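Breltow Sewing and Textile Circle
Minutes, Thursday meeting, 7 p.m., upstairs room

Chair: Alby Gilchrist. 6 members present. Minutes of the August meeting taken as read.

1. Mending table at the fall market
Members heard the proposal for a table offering free darning and hem repair. The chair doubted that people would bring clothes to a market on the chance of getting them fixed, and pointed out that last year's sign-up sheet had three names on it, two of them ours. Agreed to try one morning only. No new banner.

2. Bulk order of cotton
Sial quoted for 600 yards of unbleached cotton. The price per yard looks good until shipping is added. It was asked where 600 yards would be kept, and there was no answer. The smaller quote from Vasach does not say whether the cloth is preshrunk – the last lot was sold as preshrunk and wasn't. Chair to ask for a swatch and wash it before anything is signed.
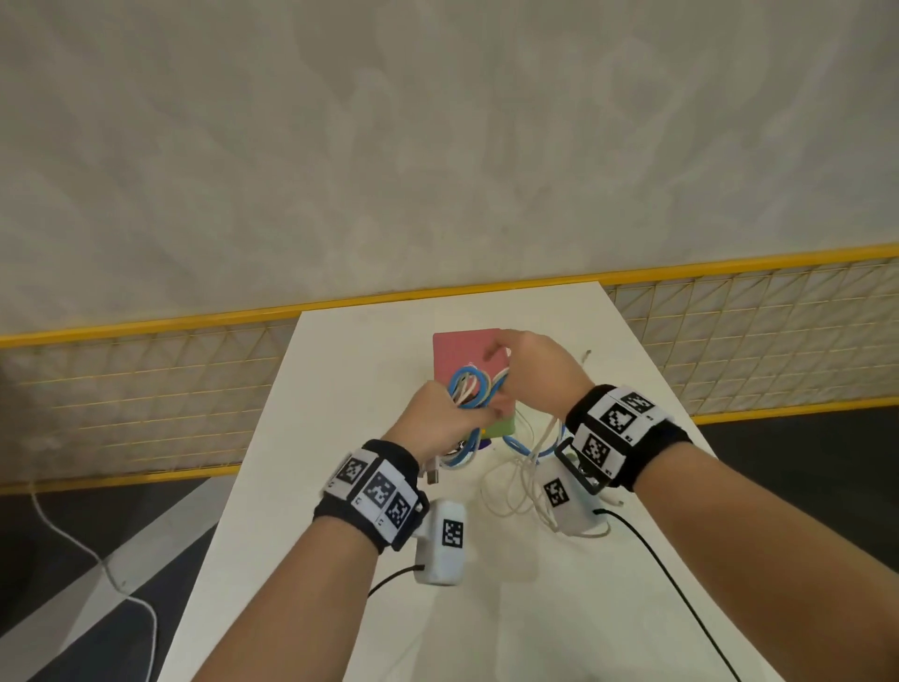
Order held over to the next meeting. Members who need cotton before then should buy their own.

3. Natural dye workshop
Nulitgate has offered a one-day class on onion skin and walnut dyes. The flyer promises "colors that never fade." The chair would like to see a piece that has spent a summer in a window. Motion to book the class failed, 2 to 4.

4. Money
Balance is $791. A member suggested spending part of it on a second serger. The first one has been used twice since spring. No action.

5. Other business
Pattern drawer still out of order. Borrowed patterns to come back with all their pieces – this was also minuted in August.

Closed 8:40 p.m.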